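I cancelled my Vuvari meal plan in March and I've been meaning to write down why ever since. It's now July 2022, so you can see how urgent I found it.

For anyone who has missed the ads, Vuvari is the app that plans your dinners. You tell it how many people you feed, what you won't eat, and what you hate, and it sends you a week of recipes and a shopping list on Sunday night. It costs $11 a month. The promise on the sign-up page is that you will "take back your evenings," and I'd like to know who had them before.

I went in doubtful. I'd already been burned by Onu, the one with the spice packets, where every dinner tasted of smoked paprika and I ended up with a drawer of little foil squares that I still can't bring myself to throw out. But two people at work kept telling me Vuvari was different, and I was tired of making the same chili, so fine.

The first two weeks were good. I'll give them that. We had a lentil thing with lemon that I still make, and a sheet pan chicken that would have been better with half the honey. The shopping list was sorted by aisle, which sounds like nothing until you've walked back to produce three times for a single lime.

Then the list and my store stopped agreeing with each other. I shop at the Gatwood market because it's on my way home, and Gatwood is a perfectly normal grocery store with normal groceries in it. Vuvari wanted white miso. Vuvari wanted a bunch of chervil. One Tuesday recipe called for 20 grams of something called a finishing salt, and I stood in front of the salt for a long time wondering what the other salts were doing if they weren't finishing.

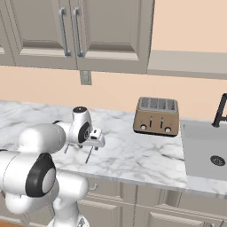
And the prep times are pure fantasy. I started writing the real ones on the fridge next to theirs, and the gap was embarrassing for somebody. A soup listed as a quick weeknight meal began with two onions, already diced. Diced by whom? The clock in these recipes seems to start after all the chopping, washing, peeling and hunting for the lid is over, and it stops before the dishes. If I measured my commute that way I'd live next door to the office.

I wrote to ask how they come up with the times. The reply thanked me for my passion and said the estimates reflect "a confident home cook." I've been making dinner most nights since I was in college. I'm as confident as I'm going to get.

What really got me was the waste, though. A planner ought to be good at this one thing. If Monday uses half a can of coconut milk, I'd expect Thursday to use the other half. It didn't, not once in my time with it — the half can went to the back of the fridge and turned gray, next to most of a cabbage and a tub of ricotta. My grocery bill for February was $253 more than it had been in January, and we weren't eating more. I was paying a subscription to be told to buy things I'd throw away.

I know the answer to this, because people have given it to me. I could have swapped recipes. I could have set the "pantry first" option, gone through my shelves and typed everything in. I did try that. I got as far as the canned tomatoes, and then it asked me for the size and the expiration date, and I closed the laptop and made eggs.

There's a line on their site now about a library of 500 recipes, as if the problem had been too few. I own one cookbook that I really use, a spiral-bound Vindum that came with a Dutch oven, and it has maybe a dozen good recipes and a stain on every one of those pages. I don't think I want more choices at six in the evening. I want to know there's rice.

So my current system is a piece of paper. On Saturday I look in the fridge, write down what's about to go bad, and plan three dinners around that. The other nights are leftovers, eggs, or the chili. Some weeks it's dull. My bill is back down to where it was, and I haven't had to buy miso.

I will say the lentils were worth having. If you're curious, sign up for the free two weeks, copy out the lentils, and put a reminder in your phone to cancel — they don't send you one, and the button is under "Household," then "Preferences," then at the very bottom, in gray.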